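Wire mesh shelf ruins the depth cloud, planner refuses the basket move

Posted by Deming Cheng, 2018-12-15
Tags: perception, octomap, planning scene, bimanual

I have a tabletop setup with two arms and a head camera. The task is to lift a yellow basket with fruit in it by both sides and put it on the bottom board of a black wire shelf that stands behind it. I run the planner on an octomap built from the head depth stream, voxel size 8 mm.
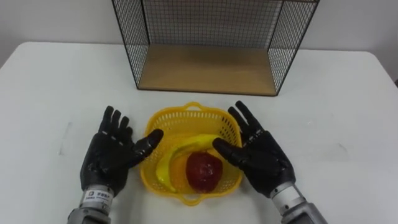
Hands open on either side of the basket, shelf behind.

The lift plans fine. The place does not. The mesh panels come through as patches of voxels with holes between them, and the patches move from one update to the next. Sometimes stray voxels show up in the open front of the shelf, and then the goal pose is in collision and I get nothing. Other times the side panels are nearly missing and the planner is happy to run a forearm straight through one. I logged 57 place attempts in simulation replay with recorded clouds and 19 came back with a plan.

The basket has the same problem on a smaller scale because its sides are perforated too. I see the wall or the table through the holes.

Things I have tried: a median filter on the depth image, larger voxels (closes the shelf opening), and raising the hit probability. None of it is stable. Is there a known way to handle mesh in the octomap, or should I give up on it for this object?

Kagiso Ngcobo

Give up on it for this object. Depth cameras do badly with thin black rods, and no filter setting will bring back what was never measured. You know what the shelf looks like, so put it in the planning scene as geometry.

What I would do:

Make the shelf out of boxes. One thin box for each mesh panel, one for the wooden board. Leave the front open. Do not model the grid, since you never want a finger to go through it anyway.

Fit the pose from the board only. The board is light, flat and solid, so its points are good. Crop the cloud to a band just over the table height, cluster, fit a rectangle, and take the front edge as the reference. I average 8 clouds before the fit and then freeze the pose until the shelf is moved.

Mask the octomap inside the shelf volume, with a margin on all sides. This is the step people forget. If you add the boxes but leave the octomap running there, the stray voxels are still in the opening and you are no better off.

Treat the basket the same way. A closed box with the handles as two small extra boxes, attached to the hands after the grasp. Tell the planner which hand links may touch it.

We had this on the Jaster cell with a dish rack and the place step went from hopeless to boring. The remaining failures were all reach limits. 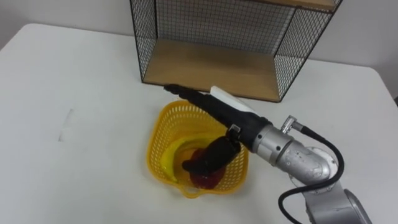 Guoqing Kang

I agree with most of that but want to add something on the approach from above, where a gripper goes down into the basket for the fruit. If you attach the basket as a closed box, every pose with a finger inside it is a collision. You need five boxes there, four walls and a floor, and you swap to the closed one when you carry.

Also check your self filter. A cable that loops out from the wrist is usually not in the robot model, so it ends up in the octomap as an obstacle that follows the arm around. I lost around two days to that. Pad the wrist link in the filter – only in the filter, leave the collision model alone – and clear the map once before each plan. My worst map had 871 occupied voxels that were all cable.

One more small thing. If the bottom board sits close to the table, give the place goal a few millimeters of height and do the last part as a straight-line move with a force stop. The fit on the board is not good enough to plan to contact.

Xiuying Lu

try a different camera? ours sees mesh ok if its close enough. or tape paper on the sides of the shelf

Deming Cheng

Thanks. Boxes plus the mask fixed the place step in replay, and the opening stays clear now. The mask margin had to be bigger than I expected at the back panel. I have not done the five-box basket yet. Paper on the sides works for testing but the shelf has to stay as it is for the Tandisitz runs.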